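Blog tour (books)

A blog tour, sometimes called a virtual book tour, is a run of stops on different book blogs, set up to give a new title a bit of noise when it comes out. I've hosted plenty of them, so forgive me if this entry sounds fonder than an encyclopedia ought to! 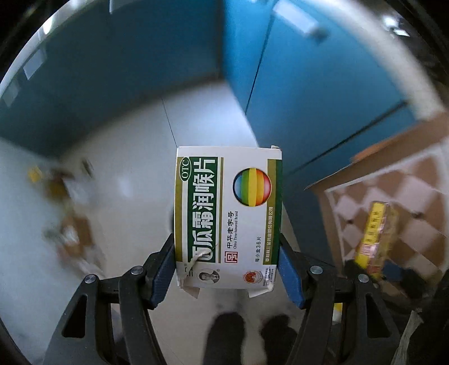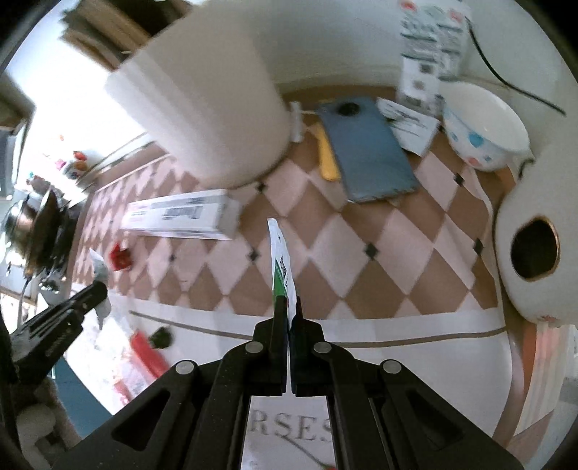

Format

Most tours last 3 weeks, with one blog posting each day, so 21 stops is a full house. A stop can be a review, an extract, a guest post or a question-and-answer piece. I like extracts best (less work for me, and you get to hear the book's own voice). The longest I ever joined was for Skolto, a sea mystery by Janow, which had 40 blogs on its list and went on well into November.

Organisers

Some writers do the asking themselves, but many pay a tour organiser. Trevaskis, the small outfit I've hosted for most, sends out a banner, the blurb and a sample chapter, and likes posts up by 8 in the morning. Others, such as Atik, leave the hour to you.

Giveaways

A giveaway often runs alongside – usually signed copies, now and then a bookmark or a tote bag. Entries close when the last stop goes up.

See also: cover reveal, launch party, review copy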